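Reading old parish registers when they are not in your language
Speaker notes, evening talk for the Fivport family history circle
Starts 7 p.m., questions after

Slide 1. Title

Good evening and thank you for coming. Say early that English is my third language and people should stop me if a word is wrong. Say also that I am not a professional archivist. I learned this by looking for my own family, first in the registers of Vaher and later in those of Pronmont, where my grandmother's people came from.

The talk is for people who have found the right book and then cannot read it. How to find the book is a different talk. If someone asks about this, offer to speak in the break.

Slide 2. What I had at the start

I had one surname, one village, and a family story that we came to Vaher "after the big fire." I did not know the year of the fire. I did not know if the village was its own parish or belonged to the next one. It belonged to the next one, and I lost most of a winter in the wrong book.

Show the map with the parish line drawn in red. Point to the mill, because the line goes through the mill yard and two brothers living there were baptized in two different churches.

Slide 3. Four languages in one book

The Vaher baptism book begins in Latin. Then there is a priest who writes German, badly. After him the entries are in Latin again, and the last part is in the local language with an old spelling. The notes in the margin can be in any of these, and in Pronmont also in French.

It is not necessary to learn four languages. For baptisms you need about 600 words altogether, and many of them you will see on every page. I made a list on paper, by hand, and I recommend paper. When you write the word yourself in the old letters, you begin to see it faster.

Copies of my list are on the table at the back. Please take one per household.

Slide 4. The shape of an entry

Read the Latin example slowly, then once more at normal speed.

The date comes first, sometimes only the feast day. Then "baptized was," then the child, then the father, the mother, the godparents, the priest. In Vaher the mother's family name is missing until the new priest comes. In Pronmont it is nearly always present, also for the older years. I don't know the reason for this difference. If somebody in the room knows, I would be grateful.

Learn the order before you learn the words. If you know that the third place is the father, you can guess a bad word from where it stands.

Slide 5. Handwriting

Do not start with your own ancestor. Start with an easy page from the same priest, and go toward the difficult page. A priest stays many years, and you can learn his hand like you learn a neighbor's voice.

Letters which gave me trouble:
e and n in the German hand
long s and f
capital B, V and L from the second Vaher priest, who makes all three nearly the same
the ending -us, which is often only a small hook above the line

Tell the story of Lolville. For a long time I read "Lolville" as "Bolville" and looked for a place which does not exist. I wrote to two archives about it. Both answered very politely. Then I saw the same word in the marriage book, in a different hand, and it was a clear L. (People usually laugh here. Wait a little.)

Slide 6. Abbreviations

Priests were saving paper. A line over a word means letters are missing. The small "o" or "a" raised at the end of a number is only the Latin ending and has no other meaning.

The date abbreviations are dangerous. 7ber is September, 8ber is October, 9ber is November, and 10ber or Xber is December. Many good family trees have a child born in July who was born in September. I had three such children in my own tree, and I corrected the last of them in August.

Slide 7. Names that change

The same man can be Johannes, Hans, Jean and Joannis in one book. Joannis is mostly only the genitive, "of Johannes," so please do not make a new person from it. I did this and gave my family an extra uncle.

Surnames change too. If the family took over a farm, they sometimes took the farm's name with it. Look for the word "alias" or for "vulgo," and write both names down each time, also when it seems to you unnecessary.

For women, check if the ending of the surname is a grammatical ending before you decide that it is a different family.

Slide 8. How I work with a page

Explain slowly, people write this down.

I take one page and I transcribe exactly what is there, with the mistakes. Where I cannot read a letter I put a dot. Where I am guessing I put the word in square brackets. Only after the whole page is finished do I translate, and the translation goes on a separate sheet.

The dots are important. A page with 18 dots is a good page, if the dots are true. A page with no dots and a wrong surname will cost you much more time later.

I come back after some days and read the dots again. Often half of them are solved by then, because I have met the same word somewhere else.
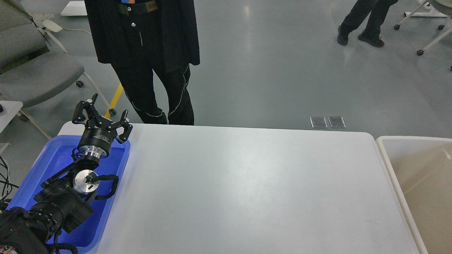
Slide 9. Keeping the results

My spreadsheet has 1,104 entries now, baptisms and burials together. One row is one entry in the book, not one person. This was my biggest mistake in the first version — I made a row for each person and decided too early who was the same as whom. When I found an error I could not take the persons apart again.

Columns which I use: book, page, number on the page, date as written, date in modern form, names as written, names in modern form, godparents, my remarks. There are 16 columns with the small ones, and I fill perhaps half of them for a normal entry.

Do not skip the godparents. My grandmother's line from Pronmont was solved only by a godmother, who traveled to Vaher for a baptism and is described as the sister of the father. Without her I would have no connection between the two places.

If time is short, go from here to slide 11.

Slide 10. Asking for help

When you ask other people to read a word, send the whole page and mark the line. One word cut out alone is very hard to read for anyone. Say which parish and which year, and say what you think the word is, but put your guess at the end so the other person looks with fresh eyes.

Be careful with translation programs. They translate what you typed. If you typed the wrong letter, you receive a very good translation of a wrong word.

Slide 11. One page together

Hand out the practice sheet now, not before, or people will read and not listen. It is a burial page from Vaher, an easy hand. Give ten minutes. Walk between the tables.

Answers for me:
line 2, widow of the miller
line 5, the age is in months, not in years
line 6, "hydrops," this is dropsy
line 9, I have also a dot there, and I would be happy for suggestions

Slide 12. Thank you

Remind them that the next meeting is on a Monday this time because the hall is taken on the usual evening. Ask to have the practice sheets back if they are not wanted. Remember the adapter for the projector.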